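Tuvness Two-Finger Gripper with Scanlon Rubber Pads: Long-Term Review

Rating: 2 out of 5

I bought the Tuvness gripper to replace an older parallel gripper on a small tabletop arm. My work is fabric handling, mostly bags: opening pockets, pulling zippers, moving straps out of the way. The gripper ships with bare metal fingers, and the rubber pads are sold separately by Scanlon. I have run the set since June and I have one serious complaint, about what happens when a zipper jams.
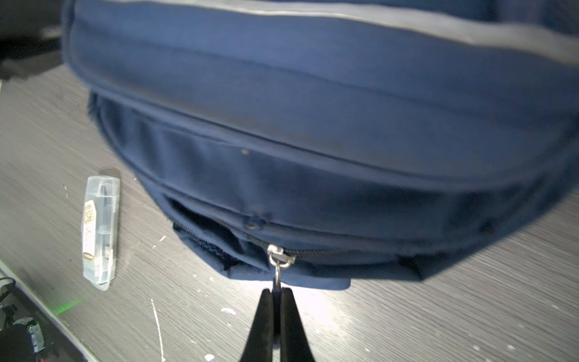
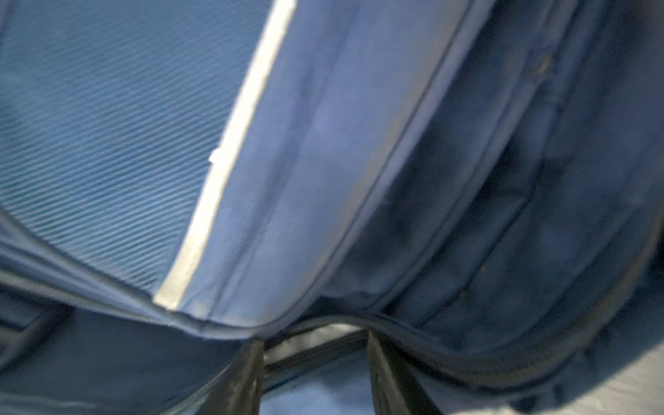
The fault is in the stall detection. When the gripper has hold of something and the arm meets resistance, the controller is supposed to notice, stop the pull and hold position. On a hard object this works every time I have tried it. On fabric it often does not. The bag gives a little, the force climbs slowly instead of jumping, and the controller reads the slow climb as normal motion. It keeps pulling. A front pocket on a padded backpack is a good test for this, with the fingers pinched on the little metal ring of the slider and the pocket only partly open. The panel above the zipper is soft and bulges outward, so there is plenty of give before anything goes tight. By the time it does go tight, the arm has built up a lot of pull on a very small part.

In my first bad run the slider caught on the lining. The arm dragged the whole bag toward itself, the ring bent, and the fingers let go all at once. The arm then swung back past its start position and hit the edge of the work surface. I had a hand on the table at the time, although outside the marked area. It did not touch me. I have kept both hands off the table during runs ever since, and I would tell any owner to do the same.

I logged the next 147 pulls to see how bad the problem was. I used two bags, the same program and the default settings. The controller missed the stall on 11 of the runs where the zipper jammed. In each case it stopped only when the grip slipped or the arm reached the end of its programmed move. No error was raised. The log file says "complete" for all of them, and I think that is the worst part. If you leave this running and read the log later, you will believe it went fine.

Firmware

Tuvness support answered within a day and asked for my logs. They sent a firmware update which adds a setting called soft load mode. It lowers the force at which the arm gives up and shortens the time it waits before deciding. With it turned on I have had one missed stall, against a run of false stops whenever the slider passes over a curve in the zipper. On a bag with a lot of curved seams you will be pressing resume all afternoon.

The setting also switches itself off after a power cycle. Support says this is intended, so that users do not forget it is on. I would prefer it the other way around. I have added a line to my startup script that turns it on and reads the value back before the arm is allowed to move.

The emergency stop

The stop button on the controller works and cuts power to the arm quickly. The fingers stay closed when you press it, so if they have hold of a zipper pull, the bag is still attached to the arm and still under tension. The manual mentions this in one sentence near the back. To free the part you turn the release screw on the side of the gripper body with a hex key that comes in the box. Keep the key within reach. Mine is tied to the table leg. When you turn the screw, the tension comes off suddenly, so hold the bag down with your other hand and keep your face away from it.

I would have liked a warning label next to the screw. There is room for one.

The pads

I have less to complain about with the Scanlon pads. They grip thin metal well, including small rings that slide straight out of bare fingers. Mine were replaced once, at 3,000 cycles, which is the interval printed on the packet. The old pair had gone smooth at the tips and one had a split starting at the base.

The trouble is that good pads make the stall problem worse. With the bare metal fingers, a jammed zipper pull would usually slip free before much force built up. The rubber holds on. If you are adding the pads to an existing setup, go back and lower your force limit before the first run. I cut mine by half.

They also pick up lint, and once they are coated the grip becomes uneven. I wipe them with a damp cloth every 200 cycles and let them dry.

The camera view

I run a small camera at the wrist. It is useful for lining up on the zipper and not much use for catching a jam. Close in on a bag, it can show nothing but cloth and seams at a steep angle, with no finger in sight to judge by. A trim band or a dark seam gives you something to track, but a panel that is only a bit blurry and a bit wrinkled looks much the same whether it is relaxed or being pulled. I tried using the picture as a second check on the controller and gave up. A side camera on a stand did a better job, as it could see the bag begin to slide.

Compared with the Mita

I borrowed a Mita gripper for the same test. It costs more, it is heavier, and it opens and closes more slowly. It has a force sensor in each finger and it caught every jam I gave it on the default settings. Its fingers also open when the stop button is pressed, unless you tell it otherwise. It struggled with the smallest rings, and the Scanlon pads do not fit it.

Who it suits

For picking up boxes, bottles or anything stiff, the Tuvness is quick and accurate and I have no safety concerns beyond the usual ones. For zippers, straps and cloth I would not run it unattended, even with the update. Cirkness, the shop I bought it from, still lists it under "fabric and soft goods" and the page says nothing about soft load mode. I have written to them and asked for a note to be added. The listing was the same when I checked this morning.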